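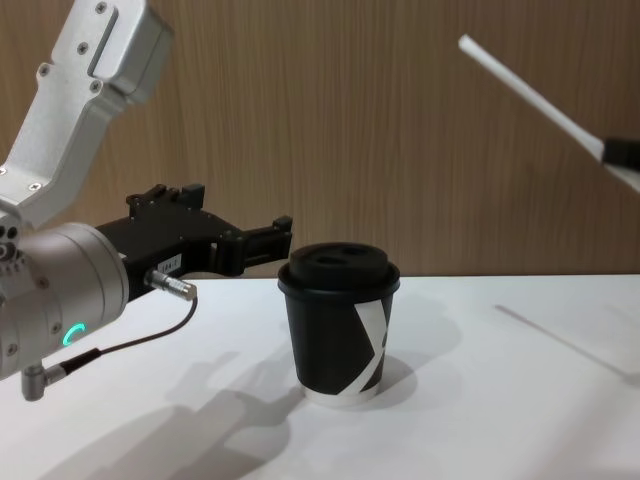
Biltthorpe Coffee Corner: progress report for Skoruvora, to the end of August

3 min read

Dear Farzana Hayat,

You asked for a short report on how the £700 is getting on. Most of it is still in the bank, which we would like to present as prudence.

The table came first. We chose white, against advice, and it now shows every ring and crumb in the building. The wood-grain panelling went up behind it in an afternoon and has been admired by people who did not have to hold it straight. Wiping down happens at 4 and again at closing, and the rota has survived, apart from the week Arsalan Jadoon put himself on it twice and came to neither.

Next, cups. The old ones were thin and the lids fitted if you were lucky. We ordered a trial carton of 40 in black paper from Abbasi, with a white angular pattern up one side and a domed black lid. They are smarter than anything else we own.

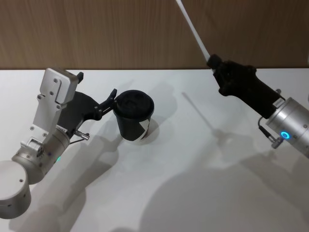

Noreen Niazi would like it recorded that a handsome disposable cup is still a disposable cup, and that she was promised mugs in the spring. She also asks who is going to empty the bin once people start coming down for the nice lids. Both points are fair. The mugs are on order from Mukau and have been on order for a while. The bin is under discussion.

On the pattern, opinion is divided. Khurram Shaikh sees a letter, though he changes his mind about which one. The rest of us have stopped looking.
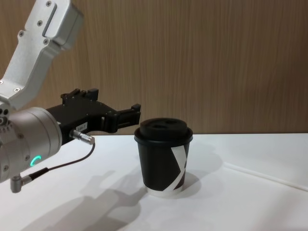 The trial cup: black paper, black domed lid, white pattern to the right.

Spending so far has gone on the panelling, the table and the carton, in that order of size. Receipts are in the folder, bar one for screws, which Asif Kakakhel paid for himself and now mentions weekly. We should like to repay him from the grant, if only for the quiet.

Still to do:

- chase Mukau about the mugs
- find a shelf for the mugs, should they exist
- settle the bin
- decide whether to order more cups or let the carton run out 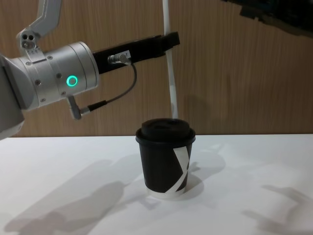
One of the new cups on the white table, panelling behind.

Our plan is to keep the table where it is for another five weeks and ask people what they think of it, preferably in writing and without drawings. If you would like to visit, mornings are best. Please bring a mug.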